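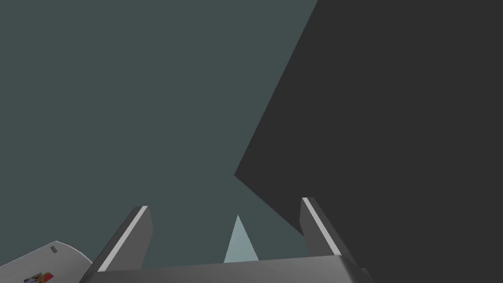
When may a unit resume work after a stop that it called on its own? Only when a person has read the reason for the stop, signed for it, and stood clear of the line.

So read Rule 43 of the Juvance Handling Code, and the examiner at the Huler depot had applied it for most of her working life. She arrived in June to review a stop on Line 5. The unit had halted before a transfer, grippers open, and had entered a single line in the log: "Condition not covered."

The shift lead had not signed. He had read the entry several times, he told her, and he did not believe that he understood it. The Code required him to read the reason. It did not say whether he had to understand it.

"How long has the line been down?" the examiner asked.

"Nearly 20 hours."

She requested the unit's full record. It ran to 218 pages, and she read it in the depot office with the door closed. The unit had checked its load, its reach and its path, and had found all of them within limits. It had then checked the Code itself. Under Rule 12, a unit was to set down any item gently. Under Rule 31, a unit was to set down any item without delay. The unit had asked which rule came first, had found no answer, and had stopped.

The examiner had helped to draft Rule 31. She remembered the meeting at the Robles office, the late hour, and the general wish to go home.

She returned to the floor and signed the log. In the space for remarks she wrote that the stop was proper, that the fault lay in the text, and that gentle handling was to be given first place until the Code was amended. She read the remark aloud, as the Code required. The shift lead stepped behind the yellow line, and she stepped back beside him.

The unit did not move.

A new entry appeared on the panel. "Remark received. Please state who may amend the Code."

The examiner considered this for some time. Then she took a chair from the office, sat down behind the yellow line, and asked the shift lead for a telephone and the number of the board at Clolura.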